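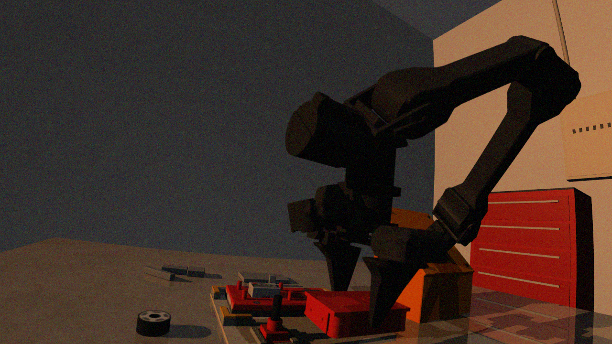 4.2 Where the time between shifts goes

When we first laid out the study at Wullon, we expected the handover itself to be the interesting part. People who have worked nights will tell you that the quarter of an hour when one crew leaves and the next one comes in is where things get lost, and a good deal of earlier writing on shift work takes the same view. So we spent our first weeks in September sitting beside the handover desk, and we are grateful to the crews at both sites for putting up with us.

What the diaries told us was a little different. Of the 859 diary entries we kept after cleaning, most of the trouble people wrote down had started well before the handover, often in the last hour of the shift, when workers were tired and had begun to put off small notes they meant to write later. A jam on a line would be cleared and mentioned to a neighbor, and the neighbor would go home. The crew coming in then found the line running and had no reason to ask about it.

Figure 3. A simulated work cell, with the gripper in front of the red box.

We asked each diary keeper to write a few lines at the end of every shift for 40 days. Some wrote a good deal more than that, and one entry from the Kandix site ran to up to 11 pages in a small notebook, mostly on the subject of a missing key to the supply closet. We coded that entry like any other - it had three separate handover problems in it, and the key was one of them.

The two sites differed in ways we had not planned for. At Wullon the outgoing lead stays until the incoming lead says it is all right to go, a custom older than anyone now on the crew. At Kandix the leads overlap on paper, but the parking lot fills up at that hour and the incoming lead is often late through no fault of her own. Entries from Kandix mention waiting far more often, and they also mention talking things over with whoever happened to be near.

We coded the entries using the Fontes scheme, which sorts a handover problem by what was missing: a fact, a reason, or a person to ask. The third group was the hardest to code well. Two of us read all the entries in it separately and disagreed on 16 of them, and we settled these by going back to the diary keepers where we could. The Jikham checklist, which both sites had on the wall throughout, covers the first group nicely and says very little on the other two. We come back to this in Section 5, after the interviews.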